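December

Up at half past five for the Mirkora open day at Ciltham. Frost on the car, and the scraper has lost its handle, so I did the windscreen with a loyalty card and my fingers hurt as far as the bypass. Toast in the car. I had meant to go last year and didn't, then regretted it when everyone at work was talking about it, so this time I put my name down the morning the form opened.

Visitor number 314 on my sticker. I don't think there were that many of us, so they must have started the numbers somewhere high or carried them on from another event. The queue at the front desk was slow. They had the lanyards in one box in no order, and the man in front of me had a double-barrelled name which had been filed under neither half.

Coffee was poor. The biscuits were the nice ones with the foil.

The talk first. A woman from the company gave it, Fadime Polat, who runs the household side. She was clear and didn't oversell. She said factories are the easy part, as a car door is the same car door all day, and that cloth is where most of the home projects have come to grief. A shirt has no fixed shape. You pick it up and it turns into something else. She has been on folding for 3 years and said she still doesn't have a version she would leave alone in her own house. I liked her for saying so. A man near the back asked when he could buy one and she said she wouldn't give him a year, and he asked again in different words and she still wouldn't.

After that we were split into groups of 5 and walked over to the flat they use for the bedroom work. My group had a retired couple from Mullatthorpe, a lad doing engineering at college and a woman who hardly spoke and wrote everything down in pencil. We had to stand along one side and keep our coats on, there being nowhere to put them. The flat is lived in and looks it. I had expected something like a showroom.

The job being shown was the folding of a blue shirt on a double bed. It is done with hand-held grippers, one to each hand. You hold the thing by its handle and squeeze, and the jaws close on the cloth, and a camera on the gripper records what the jaws are doing. The recordings are what the robot is taught from. I had read about this but hadn't understood that the person isn't allowed to use their fingers at all. Everything has to be done with the jaws, smoothing included.

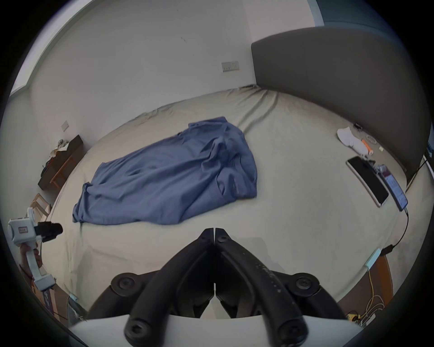

Morning session: shirts

I'll put down what I can remember of how it goes, as I know I'll be asked on my next shift.

They begin with the shirt in a mess. That is on purpose. If it always starts flat then the robot learns only flat shirts, and no one's shirts come out of the machine flat. So it gets dropped, or screwed up and thrown down, and the person has to find a collar or a cuff and work from there. Sleeves are the worst part. A sleeve can be twisted inside itself and look perfectly all right until you pull on it. Fadime said the sleeves account for most of the runs they throw away.

The bedding counts too, which I hadn't thought of. The sheet creases up and the cloth catches on it, and from a camera's point of view a fold in a sheet and a fold in a shirt look much alike if the colours are near. Blue on beige is a kind choice, she said. They do white on white as well and it is horrible.

They don't tidy up the bed for it either. There was a sock on it, and a comb or something of the sort, and two phones up by the headboard with one on charge, and all of that stays put. The retired man asked if it wouldn't be simpler to clear the lot away. She said simpler, yes, but then you would have a robot that could fold a shirt on a cleared bed. He nodded at that. His wife said he'd never folded one on any sort of bed.

The lad from college wanted to know about the force in the jaws and got a long answer which I mostly lost. Something about knowing how far the jaws have closed and working back from that. He asked good questions all day. I told him so on the stairs and he went red.

We were each allowed a go. I went third. The grippers are lighter than I'd expected but your wrists are held at an angle you wouldn't choose, and you find that you have been relying on your fingertips all your life without giving them any credit. I got hold of the hem easily enough. Then I tried to bring the sleeve over and took a pinch of the bedsheet along with it, and when I lifted, the sheet came too. I let go and tried again and did the same thing. On the next try I had the sleeve alone and it dropped short. The person before me had made a decent job of it and I was annoyed. I fold uniform for a living, near enough, at the Villanueva, and I can do a tunic without looking at it. It was no help whatever. If anything it made me worse, as my hands kept wanting to do it the old way.

The pencil woman was the best of us by a long way. Slow, tiny movements, and she moved her whole arm from the shoulder instead of bending at the wrist. Fadime asked if she had done it before and she said no, she iced cakes. 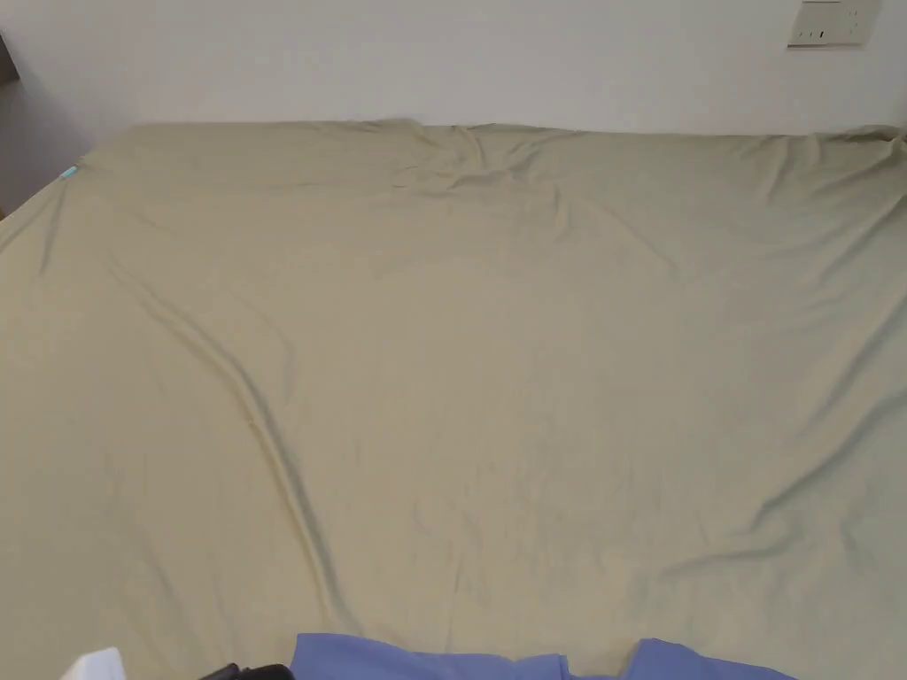
My wrists ached by the time we stopped and I'd had only a few minutes of it. The regular people do it in spells with a break between, and they change garments so as not to go stale. Towels are the favourite. Nobody likes fitted sheets, which cheered me up, as I have never met anyone who does.

I asked what happens to the bad goes, mine for instance. They go into a separate pile and get looked at, and some are kept, because a fumble that gets put right is worth having. A fumble that doesn't get put right isn't. So mine are gone, I should think.

Lunch was sandwiches in the main building. Cheese and pickle or egg. I sat with the couple and we talked about parking, and about their daughter who is moving to a house with no shed.

The afternoon was one arm on a stand folding a tea towel, in the big room with rows of chairs. It took a long while over it. It had a false start, drew back, looked again (if looked is the word) and went in from the other corner, and then it laid one half over the other and the edges very nearly met. People clapped. I clapped. It is only a tea towel and I could have done the whole drawer in that time, but after the morning I knew what it was up against. I don't think I'd have been much impressed if I had seen it first. They should keep it that way round.

Somebody asked about jobs, as somebody was bound to. The answer was careful and a bit long. I don't feel I know any more than before. At the Villanueva the folding isn't what we're short of people for, it's the lifting and the stairs, and I said that on the feedback form, in the box marked other.

Took a leaflet and a pen. The pen doesn't write.

Left at ten to four and it was getting dark already. Roadworks on the way back, one lane, sat behind a gravel lorry. Home before six. Soup, and the end of the loaf.

Put the washing away after tea. I tried a shirt on the bed using the salad tongs, one in each hand, and got as far as the first sleeve. Will have another try at the weekend. Need to ring the garage about the tyre, and find a new scraper.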